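Moved to Vatum in October and the building's laundry room has three washers, three dryers and a sign-up sheet that works like a medieval land registry.

The 7 a.m. slot belongs to Herman Entili in perpetuity. I asked how one gets a 7 a.m. slot. The man at the mailboxes looked at me like I'd asked how one gets to be a duke.

My slot is 9:40 p.m. It comes with the dryer that eats socks and a radio stuck on one station.

Bought mesh bags on Sigita's advice. She says the dryer can't eat what it can't reach. She has lived here a long time and I do what she tells me.
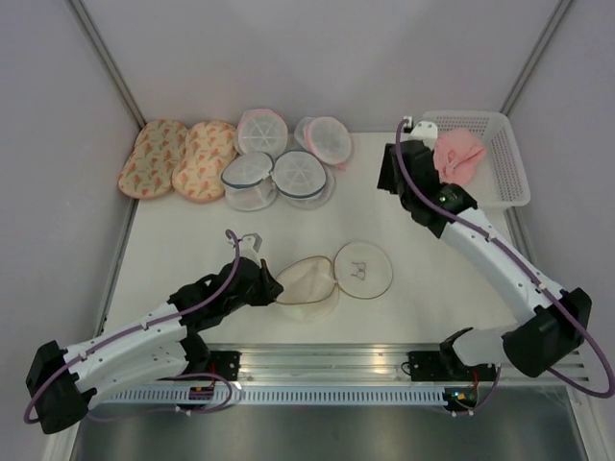 Do the bags go in the dryer too?

Low heat, zipped all the way, and never stuffed more than half full or everything comes out as one warm damp brick.

Someone in 423 leaves wet towels in washer two for up to a day. There is a note. There is a reply to the note. The reply has footnotes.

Martim from 492 has proposed a laundry summit. I said I'd bring chips.

Update: summit held. Herman kept 7 a.m. Everyone else moved by ten minutes – I'm now 9:50, same dryer.

The towels are still in washer two. I think they have a slot.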